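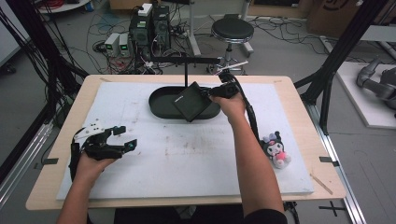
Foam board on the work table - keep it or toss it?
Posted by Noreen Mughal in Workrooms and Tables
February

Hello everyone, and thank you again for all the kind help last time with the drawer runners. I have another small question that will probably get big answers, knowing this group.

I keep a big sheet of white foam board on top of my light wood table. It covers nearly the whole top with a strip of wood showing all the way around, and I do everything on it - taking the backs off little gadgets, sorting parts into trays, gluing, you name it. I love how it quiets everything down and how a dropped screw doesn't go skating off to the far wall. But it has gotten so scuffed! Gray smudges, brown smudges, speckles all across the middle where I work the most. The edges are a bit uneven too, which I will admit was me with a dull knife.

My sister thinks I should throw it out and buy a proper rubber mat. I'm attached to it. What do you all do?

---

bamum_bench wrote:

Keep it, Noreen! Mine looks ten times worse and I have had it for 3 years. I tried cleaning it once with a melamine sponge and a little dish soap, very light pressure, and the gray came up beautifully. The brown did not budge. If it's old glue or coffee you are stuck with it, I'm afraid. Whatever you do, stay away from nail polish remover, it will melt right through the foam and you'll have a crater.

---

Olero wrote:

I'm going to be the grump and side with your sister. Foam board is lovely until you need to do anything electrical on it. It can build up static, and if you are opening up gadgets you really want a mat made for the job. I bought a plain one, 16 by 24, and it paid for itself the first winter. You can still keep the foam underneath for the softness.

---

prusena74 wrote:

Olero, I hear you, but I think that's a bit much for somebody swapping batteries at home. I've been fixing things on whatever was handy since I was a teenager and never lost one to static. What I would do is flip it over. You get a whole second side for free, and then you can put off this decision until next February.

---

Olero wrote:

How would you know, though? Static damage can take months to show up. I'm not trying to scare anyone, I just had a tablet die on me and I still think about it.

---

Noreen Mughal wrote:

Oh dear, I didn't mean to start a quarrel! Prusena, I feel so silly, flipping it over had not crossed my mind. Olero, I'm listening too, I promise. I do work on flat dark things with screens now and then, and those are the ones I'd be sorry to ruin.

While I have you all here - trays. I use an oval one, dark green with a raised rim, and I like that the rim stops things from wandering. Would you go with something bigger? Flat things hang over it a little when I set them down, and then I worry about knocking the whole business off the table.

---

malik_and_sons wrote:

For anything flat I want a rectangular tray, with two fingers of room on every side so you can get hold of the thing again. Ovals are pretty but you lose the corners. Save the green one for screws and small bits. Dark color is good for that, the silver ones show up nicely.

On the board, I'm with flipping it. Two pieces of painter's tape folded under the corners will keep it from sliding, and they come off the wood clean as long as you don't leave them on all year (ask me how I found out).

---

bamum_bench wrote:

Seconding the tape! And Noreen, sand those edges with a fine block before you do anything else. It takes five minutes and they'll stop shedding crumbs into your parts.

---

Noreen Mughal wrote:

You are all so good to me. I'm going to flip the board, sand the edges and tape the corners this evening, and I've put a mat like Olero's on my list for when I have a screen to open. The green tray stays - I'm too fond of it - but I'll look for a rectangular one to go next to it. If anyone has a spare in the sizes Malik is talking about, please send me a message, I'm happy to pay the postage.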